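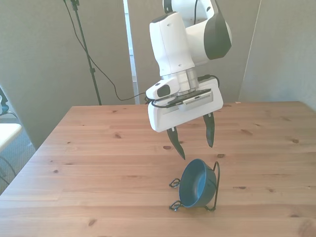
Murkimeck is the arm project that has been taking up the back half of our shared workshop since July. Four of us work on it: Tamsin Lyons, Alcides Lopes, Violeta Núñez and me, Gilmar Toledo. We bought the arm used and built the rest ourselves, starting with the pine table, which took 60 screws and a lot of sanding. The arm hangs over the table so the whole top stays clear for parts. The job at the moment is dishes, and the blue bowl in its wire stand is the hardest piece in the set. With the bowl tipped over on its side, the two black fingers have to come down open, one on each side of the rim, and miss the wire that curves up on the right. The left finger reaches lower, so we plan the approach around that one.

The small camera on the front of the gripper housing was Violeta's part. Her first bracket was printed too thin and flexed whenever the arm stopped. The second is thicker and has stayed put.

Budget for everything except the arm was 1200 dollars. We spent 800 of it before the gripper closed for the first time, mostly on lumber, cable and a power supply from Zukley that we ended up sending back.

Cables are still the weak point. Alcides wants a proper sleeve from the top mount down to the wrist. For now there is a loop of slack at the gripper so it can turn without pulling on the connector.

The control program is called Tustivden, after the name of the folder it started in. It runs at 5 percent speed when anyone is new to the arm and stays there until Tamsin says otherwise.

Next on the list: softer fingertips, a second stand for plates, and a shelf for the computer. We work on it Tuesday evenings. Heriberto Figueroa has the key if you want to come by and see it.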